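How do extras and their families find out when an episode airs?

Posted in Film & TV Fans
August 29, 2024

My sister spent 9 hours in March as a background mourner for a soap called Tustura, shooting in Dastenbridge. She was told "the autumn" and nothing more. She has since told the entire family, the dentist, and a man at the bus stop. Is there any way to find out which episode she's in before my mother watches all 900 of them? Also, are we allowed to post about it, or does she get sued by a fictional funeral home?

drurkero_fan

Call the casting agency, not the channel. The agency has the shoot date on her voucher, and the voucher usually has a scene or block number printed on it. The channel will only tell you to keep watching, which they say to everybody.

As for posting, check what she signed. Mine said no plot details until the episode had gone out, and I was a man carrying a ladder. I kept that ladder secret for 21 weeks.
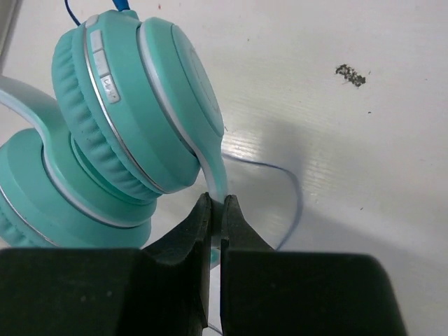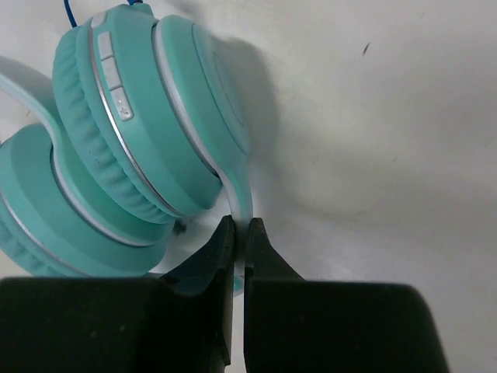 When your episode does air, record it and go through it slowly. I was on screen for 3 seconds and my own wife missed it - she was looking at the lead actor, as she has done for most of our marriage. Also be ready for the scene to be cut. It happens a lot with funerals, they run long.

Maksymiv

soaps film months ahead so probably october?? my cousin did one and it was just the back of her head

tustura_tuesdays

The fan forum keeps a list of shoot dates against air dates, and it is usually right within a week. Look for the pinned thread and skip the part where they argue about the wedding. If your sister remembers who was in the coffin, that would narrow it down a lot. Please don't post the answer here, some of us are behind.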